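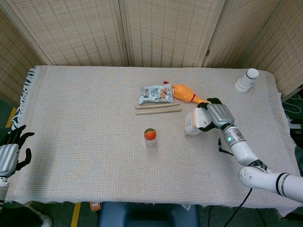

Ditte Ingvarsson

Auður，你好，也问基金那边的各位好！

按咱们的约定，这是《Brustelia》的中期进展报告，写于1/13/20。表格我另外填好了，附在邮件里，格子太小，很多话塞不进去，所以还是照上次那样写成一封长信，你们说过不嫌我啰嗦的（我可当真了）。

先说最要紧的：稿子写完了！全书29章，从头到尾都有了，没有“此处待补”，也没有用方括号括起来的“这里要感人一点”。去年交申请的时候，后半本还只有提纲，现在连尾声都在。按Trelby给的版式排出来是515页，比我申请书里写的厚了不少，这件事等会儿说到钱的时候还得再提。

写作部分，具体是这么过来的。

秋天那阵子我卡在中段，就是女主角坐渡船回Priltulbridge那一大块。原来的设想是她回去奔丧，顺便把老宅卖掉，一路平平地走下来，写着写着我自己都想睡觉。后来把顺序倒过来，先让房子卖掉，再让她收到信，整段一下子就活了。代价是前面埋的线全得重新理，钥匙的事、邻居的事、她哥哥那通电话，都要挪地方。申请书附的章节大纲到这里就对不上了，我把新大纲也放进附件，改动的地方标了黄色。你们评审时喜欢的那场灯塔戏还在，一个字没少，只是往后移了。

改稿这边，Inger Blöndal做的是结构编辑，合同就是用你们第一笔款签的。Inger看稿很细，也很凶，第一轮批注回来的时候我先把文件关了，出去走了一大圈才敢再打开。最大的意见有两条，一条是哥哥这个人物前后像两个人，一条是我太爱用梦来交代往事。哥哥那条我认，已经重写了。梦那条我们来回吵了好几封邮件，最后留了一个，就是开头那个短的，其余全改成了对话或者干脆删掉。现在回头看，删得对。第二轮批注上个礼拜刚到，短多了，基本是时间线上的小毛病：有人在冬天晾被子，有人的年龄在两章之间长了两岁，渡船的班次前后不一样。这些我正在一条一条清，已经清到渡船靠岸那一章。

试读也做了。本来计划是等纸质样书出来再找人读，我忍不住，先把电子版发出去了，标题页上老老实实写着“试读稿，错字欢迎举报”。一共发出去99份，都是通过读书会和我的邮件列表报名的人。回信的速度比我想的快，有人当天夜里就写来了，问哥哥到底知不知道那封信（他知道，我以为写得很明白，看来还不够明白，已经补了半页）。另外好多人提到开头人名太多记不住，这个我在考虑，可能在书前放一张人物表，也可能把渡口那几个次要角色合并一下。我自己偏向合并，Inger偏向人物表，我们还没谈拢。

Brynhildur Lund帮我看了所有跟航运有关的段落，改掉了一堆外行话。比如我一直写“把绳子系在码头上”，整本书都这么写，现在全换成了正经的说法。还有一场夜里进港的戏，我写的灯号是错的，按我的写法那条船早就上岸了。这部分工作在预算里叫“专业顾问”，实际花的比预算少，省下来的钱我想挪去别处，下面说。

封面！封面我很想多说几句。Nanna Kvaran交了三个草图，一个是房子，一个是渡船，一个几乎什么都没有，只有一条很细的地平线和书名。我和Trelby的人一开始都喜欢房子那张，可是缩成网店里的小图以后就糊成一团，窗户全没了。地平线那张缩小以后反而最清楚，而且字可以放得很大，所以最后定了它。书脊的颜色还在调，屏幕上看是灰蓝，打出来偏绿，Nanna已经改过一版，新的打样还没到我手里。你们的标志放在版权页和封底内侧，位置按基金给的说明来的，请你们看到样张以后帮忙确认一下大小。封底文案我写了好多稿，每一稿都像在给别人的书写广告，目前用的是Inger改的那一稿，短，没有形容词，我觉得挺好。

下面老实说说钱和进度，因为表格里那一栏叫“偏差说明”，听上去很吓人。

书变厚了，排版和印刷的报价就跟着上去了。Trelby那边给了两个办法，一是把字号调小一点，行距收一收，能压掉不少页；二是维持现在的版面，单本成本高一些。我拿两种样页都读了几章，小字那种读到晚上眼睛真的累，我的读者里年纪大的又不少，所以我想选第二种。多出来的费用，一部分可以从刚才说的顾问费结余里补，剩下的从发布活动里扣，把原来计划的两场朗读会并成一场，就在Priltulbridge办。这个调整金额不大，按协议好像在我可以自己决定的范围里，但我还是想先问过你们再动。麻烦Auður回信时给一句话，行或者不行都可以，我好给Trelby答复。

收据都扫描好了，按日期编了号。有一张邮费的收据褪色得厉害，我请邮局补打了一份，两张都放在里面，别重复算了。顺便交代一句，上次报告里我把Inger的定金写进了“设计”那一栏，这次已经改回“编辑”，总数没有变。

进度上，比原计划晚了一点。原计划是这个月电子书就正式上架，现在看来要到二月。晚的原因主要就是中段重写那件事，另外样书的打样也比印厂说的慢。电子书其实随时可以发，文件已经转好，在我自己的阅读器上翻过一遍，目录能跳，注释也能跳回来（这个小东西折腾了我一整个下午，跳过去以后总是回不到原来那行）。可我想等纸质样书到手，再完整读一遍再说。我这人在屏幕上看不出错字，印到纸上就突然全看见了，上一本就是这样，电子版放出去以后才在纸上发现男主角有一章姓错了，读者到现在还拿这个来逗我。

所以接下来的安排大概是：先把Inger第二轮的批注清完，人名那件事定下来；样书一到，我关起门读，读的时候只改错字和硬伤，不许自己再动结构（这句话我已经贴在电脑旁边了，也请你们监督）；然后把最后的文件交给Trelby，电子书和纸质书一起上架。朗读会放在上架之后，场地我问过了，镇上图书馆愿意借，时间还没敲定。你们要是有人想来，提前告诉我，前排座位我留着。

还有一个小请求。申请的时候提过有声书，当时写的是“视情况而定”。试读的人里有好几位问起这个，其中有的人视力不太好，平时主要靠听。我自己试着录了第一章，效果嘛，我的口音加上邻居家的狗，不能拿出去见人。要做的话得找专业的人来录。我不打算动现在这笔款，只想打听一下，基金下一轮申请里有没有适合这类后续制作的项目，截止日期是什么时候，需不需要重新交一整套材料。有链接直接丢给我就好。

附件清单：填好的报告表，新旧章节大纲对照，试读意见汇总（名字都隐去了），封面定稿的小图，收据扫描件，还有书稿的前三章。整本的稿子这回没有放进去，怕你们邮箱吃不消，要看的话我另外传。

最后还是要说声谢谢。有了这笔钱，去年秋天我才能把晚班推掉，白天脑子清醒的时候坐下来写，中段那次大拆大改，要是还像以前那样下了班再写，我大概会缩回去，照着老大纲硬写完拉倒。

Auður，上次你在电话里问的那个结局，我没有改。等你读到了，要骂我也行，写信来骂。

Ditte

又及：报告表第二页的项目名称，系统自动给我填成了“Brustelia（暂名）”，我怎么也删不掉那个括号。书名已经定了，就叫《Brustelia》，麻烦你们在后台改一下。

再及：Baldursdóttir书店已经答应进货了！刚收到的消息，表格里来不及写，先在这儿高兴一下。他们想要签名本，我得先练练字。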